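## Tema 5. Listas, rankings y disputa pública en la música popular

Apuntes de la asignatura *Industria musical y medios*. Versión del 26 de junio de 2026.

### 5.1 Delimitación

Se entiende por lista canónica toda enumeración ordenada de artistas u obras que se presenta con pretensión de autoridad. Conviene separar dos tipos:

- **Lista de medición**: deriva de datos de consumo (ventas, reproducciones, emisiones en radio).
- **Lista de criterio**: deriva del juicio de un emisor, sea una revista, un jurado o un músico en activo.

La lista de criterio firmada por un músico plantea un problema propio, ya que el emisor compite en el mismo mercado que clasifica.

### 5.2 Caso de trabajo: la lista Hulthorpe

La revista *Hulthorpe* publicó una lista de 100 canciones de baile. El corpus de clase recoge 562 reacciones de prensa y redes, codificadas según tres variables: emisor, objeto de la queja y plazo de respuesta. De los artistas excluidos, 17 contestaron con declaraciones y 2 con una canción.

La codificación distingue:

1. Queja por omisión.
2. Queja por posición.
3. Impugnación del método.
4. Impugnación del emisor.

Las categorías 3 y 4 se solapan con frecuencia. En caso de duda se asigna la 4 solo si el texto menciona intereses comerciales del emisor.

### 5.3 La respuesta en forma de canción

El sello Plendine editó las dos canciones de respuesta. Ambas evitan nombrar la lista y recurren a la alusión indirecta. Para el análisis de la letra se aplica la plantilla Oksanen (destinatario, agravio, prueba de mérito, cierre). La prueba de mérito suele ocupar el estribillo; el agravio, la primera estrofa.
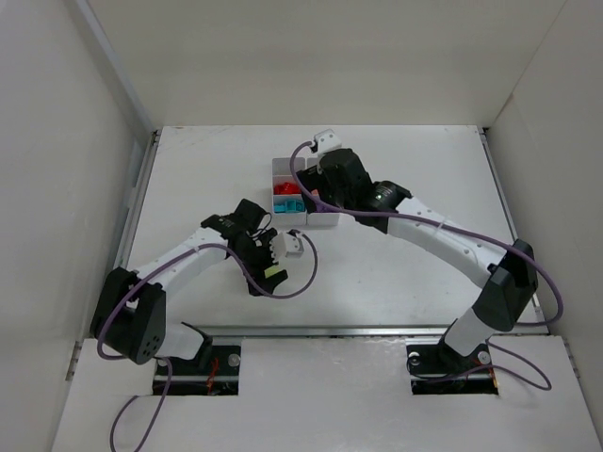
### 5.4 Lecturas y entrega

- Dosier Brirkmont, capítulos 2 y 3.
- Plantilla Oksanen, hoja de codificación en blanco.

La práctica consiste en codificar una lista de criterio distinta de la estudiada. Se entrega en septiembre, en PDF, con la tabla de datos como anexo. No se admiten listas de medición.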